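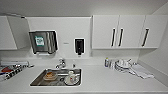

*The sink, with a mug on one side and a round dish on the other.*

I've been teaching Kerby to clear up a kitchenette this August, and wow, do I have new respect for dishwashers (the human kind). Kerby is our robot at Skisholm. I drive it by remote, do the chore through its arms, and the recording becomes one demo. We want 392 of them for the kitchen set. I've done 110, and my shoulders know it!

Mugs were my first headache. I kept going for the handle the way I would at home, and it took me ages to see that coming down over the rim is so much easier to repeat. Plates are still a pain – you have to tip them a little before there's anything to hold, and if I hesitate, that hesitation goes straight into the demo.

I'm also doing a tidy-up set at the tables in the other part of the space. Bright stuff on a white tabletop, pick it up, put it down somewhere sensible. I like this one a lot more.

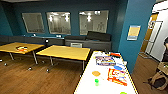 ## Slow hands

I drive too fast. When I played back my first batch, 86 of the demos had at least one grab where I'd snatched at the thing, missed and gone again. Some of those we keep, because recovering from a miss is worth learning too, but I'd rather it wasn't most of them. So now I pause for 2 breaths before every grasp. It feels silly and it's helping.

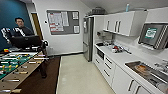
*Between the foosball table and the kitchen counter.*

Turning is the other thing. In a room this size I need to know where the counter is before I swing an arm, and with a head view I can only check one side at a time. I've gotten into the habit of looking left, looking right, then moving – like crossing a street. 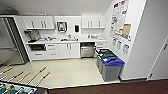
Next up is drawers, which I'm dreading a bit. Pulling one open by remote means backing up in a straight line while keeping hold of the handle, and my straight lines are still pretty wobbly. I'll post again once I've got a few I'm not embarrassed by.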